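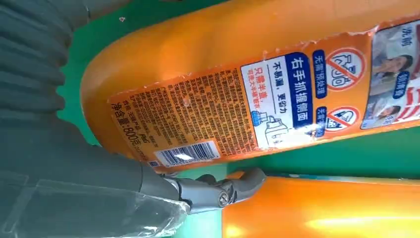 Half a cap does it: the label on one of the orange bottles.

I've been writing up the goings-on at Erham for a while now, and I never thought laundry detergent would get its own item, but here we are! The Grirkus laundry room has swapped its big tubs of powder for liquid in 800 gram bottles, and the first lot went out on the sorting tables in May.

If you can't read Chinese (I'm slow at it myself), the label is worth a minute of your time. The blue box says to grasp the side with your right hand, and the small print next to it reckons that way it's less likely to spill and takes less effort. Then there's the line in red, which says you only need half a cap. Good news for those of us who have always poured with our eyes closed and hoped for the best. Another little blue tag says no pre-treatment needed, so I'm giving my soaking bucket a rest and we'll see how my gardening socks come up.
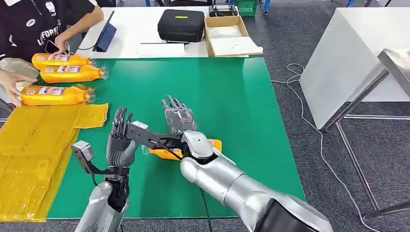
Orange bottles lying on their sides on the green-topped table.

The change comes through Kundex, who look after supplies for the building, and they tell us the room gets through over 4000 loads a year. That's a lot of towels. Bottles will be kept in the laundry room, so please don't carry them off to your own floor (you know who you are, level 4). Empties go in the tub by the door with the caps on.

The room is open from 8 in the morning as usual, and a wash is still 40 cents if you bring your own detergent. If the smell bothers you or your skin gets itchy, leave a note in the So box and they'll look at an unscented one for the next order. I quite like it, for what it's worth.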